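Finally doing something about the work table this week. Talha Bukhari here, small apartment, one table, everything happens on it.

1/ It was buried by October. Mail, tape, a box of screws from the Hirkier shelf, two mugs. I was working on a strip at the front maybe 13 inches deep.

2/ Cleared it Thursday after dinner. Took 45 minutes, and most of that was the mail.

3/ Rule I used: if it doesn't get used at the table, it doesn't live at the table. Mugs to the kitchen, screws to the closet, tape stays.

4/ Wiped the top with a damp cloth and a drop of dish soap, then a dry one. Tried the Nirik spray first and it left streaks. Going back to soap.

5/ Pencil marks came off with a plain white eraser. Marker did not. Irfan Rana says rubbing alcohol – I tested it on the underside first and it was fine, so I did the top too.

6/ Bought one tray from Punwood for the stuff that has to stay out. It was 10 dollars. When the tray is full, something goes in a drawer.

7/ Looked at a new table while I was at it. The Qureshi one I liked is 59 inches long and my wall is shorter than that, so no.

8/ Four days in and still mostly clear. I put the mail by the door now and open it standing up.

9/ White surface shows every crumb, which I used to hate. Now I just wipe it before bed.

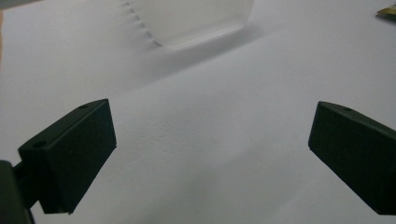

How often do you do the soap wipe?

Once a week. The other nights it only gets a dry cloth.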